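4. Preparing the table and checking the finger pads

This section is for the Rocha hand-held gripper, sold as a pair by Drestenis. Please read it to the end before you switch on the recording. The first setup takes about 41 minutes, the next ones are much shorter.

4.1 Place the objects

1. Clear the table and put the placemat flat on the left part.
2. Put the plate on the mat. Then lay the fork and the knife on the mat, with free space between them and the plate.
3. Take one gripper in each hand. Do not press the trigger yet.

Note: A dark plate on a light mat is easier to follow in the recording than a white plate.

4.2 Check the pads

4. Bring the right gripper over the table and open it fully. The two black foam pads must face each other, and the gap between them must be free. In the view from the gripper you should see both pads, as in this picture. The other gripper may come into the view from the side.

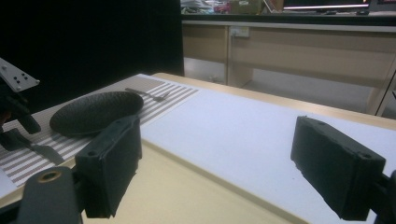

5. Look at the edges of the foam. Small scuffs and a little fraying are normal wear and do not change the grip. If the foam is torn through, or comes off the finger, replace both pads together (order number 125).

6. Close the gripper slowly on a folded cloth, then open it again. Repeat with the other gripper.

Caution: Do not hold objects heavier than 500 grams. The fingers can bend and the warranty will not cover it.

Caution: Do not clean the foam with alcohol. Use a cloth with a little water and let the pads dry overnight.

4.3 Start the first recording

7. Press the trigger halfway until the light becomes green.
8. Pick up the fork by the middle of the handle, lift it a little and put it back on the mat.
9. Release the trigger and wait for the short tone. If you hear two tones, see error 83 in section 7.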